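Two grippers, one bin: notes from the Stellcombe bench

The test engineer at Stellcombe has spent most of the winter on one question: which of two grippers should go on the arm for mixed picking. One is a parallel gripper with metal fingers, sold by Jirnby. The other is a suction tool from Ivport. The results go to a warehouse customer in the spring, and she expects to be asked about every failed pick.

"The customer wanted a winner by February," she said. "I told them they could have a number for each kind of object."

Both tools ran the same set, 1143 attempts each. The set is toys and kitchen things, chosen for being awkward in different ways. Bowls and cups give the fingers a rim to close on, but the rim has to be found first. Toy animals have legs and tails that catch on whatever is next to them. Forks and spoons lie close to the floor of the bin and leave very little to hold.

The suction tool was faster on anything with a smooth side, by her account, and it hardly ever moved the neighboring objects. It did badly on the animals. "There isn't a flat spot on them bigger than a thumbnail," she said. "You get a hiss and then nothing comes up."

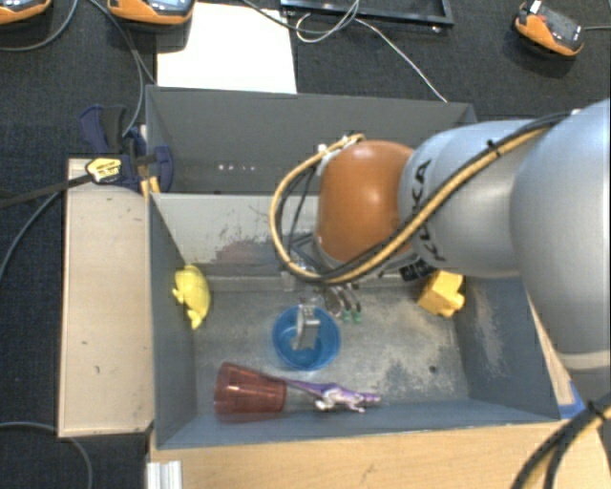 The fingers had the opposite trouble. They could hold almost anything once they were around it, but getting around it near a wall was slow, and the team had to rewrite the approach angles twice. Clear plastic was hard for both tools. The depth camera often read the floor of the bin through the plastic, so the planner aimed too low.

Hoses and cables took more time than she had planned for. When the wrist turned far enough, the slack pulled tight and the controller stopped on a force limit. They lost 15 runs that way before they changed the routing – those runs are left out of the totals.

Scheduling is done by a small program called Owen, written in house. It picks the next object, logs the grip force and stops after 200 attempts so that someone can check the fingers for wear. She said the stop annoyed everyone at first. It stayed in after one finger was found to have a loose screw.

Her recommendation, for now, is the Jirnby gripper for mixed bins and the Ivport tool for boxed goods. She would like another round with a different camera before she puts that in the report.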